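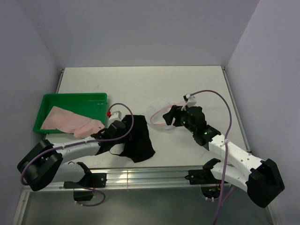

Figure 4. White top, matte side and back walls, grooved aluminum bar at the front.

4. Cleaning and Leveling the Work Surface

This section covers routine care of Astwood bench tops and the aluminum bars fitted to them. It applies to the open bench and to the walled version. For electrical parts, see Section 6.

4.1 Before you start

Switch off any equipment on the bench and unplug it at the wall. Clear loose items from the top. Equipment that is clamped or bolted in place can stay where it is for daily cleaning, but remove it for leveling if it is heavy.

You will need:
Two soft cotton cloths
Mild dish soap and warm water
A nylon brush with a narrow head
A spirit level, at least 40 cm long
The hex key and flat wrench from the Prilgate hardware pack

CAUTION: Do not use acetone, paint thinner, or scouring powder on the top or the walls. These leave shiny patches on a matte finish and the patches cannot be polished out.

4.2 Daily cleaning

1. Brush dust and chips toward the front of the top and collect them in a pan.
2. Add a few drops of dish soap to a bowl of warm water.
3. Dampen one cloth, wring it out well, and wipe the top from back to front.
4. Wipe the walls from the top down. Use light pressure.
5. Dry everything with the second cloth. Pay attention to the line where the top meets the rails.

Note: Pencil and light scuffs usually come off with a damp melamine sponge. Try it on a hidden spot first.

4.3 Cleaning the grooves

Dust packs down in the grooves of the bar and makes it hard to slide nuts into position. Clean the grooves once a month, or more often if you sand or drill on the bench.

1. Loosen any accessory that covers the stretch you want to clean and slide it to one side.
2. Run the nylon brush along each groove in one direction.
3. Vacuum the loosened dust with a narrow nozzle.
4. Wipe the groove with a dry cloth folded over a plastic card.
5. Slide the accessory back and tighten it by hand, then a quarter turn with the hex key.

CAUTION: Do not oil the grooves. Oil holds dust and lets clamps creep under load.

4.4 Leveling the top

Check the level after moving the bench and again in January, when heated rooms dry out and wood floors shift.

1. Place the spirit level across the middle of the top, left to right. Note which side is low.
2. Place it front to back and note the low end.
3. Loosen the lock nut on the foot at the lowest corner.
4. Turn the foot clockwise, seen from above, to raise that corner. Make half turns and check the level each time.
5. Repeat at the other corners until the bubble is centered in both directions.
6. Press down on each corner in turn. If the bench rocks, lower the foot that lifts until it touches the floor.
7. Tighten all four lock nuts and check the level once more.

The feet have 38 mm of travel. If you run out of travel, put a steel plate under the foot. Do not stack cardboard or wood scraps.

WARNING: The bench can weigh up to 170 kg with accessories. Never put your hands under a foot to clear dirt. Have a second person raise that end with a pry bar and set blocks first.

4.5 Replacing worn foot pads

Rubber pads last for some 3,000 hours of normal use. Replace them as a set when the tread is flat or the rubber has split. Order Le Roux pads, medium hardness. Skandanmont pads from the older bench have a smaller stud and will not seat properly.

Pull the old pad straight off, wipe the stud, and push the new pad on until it clicks. Then repeat 4.4.

Section revised by Bleddyn Gape. Continue to Section 5, Storage and Transport.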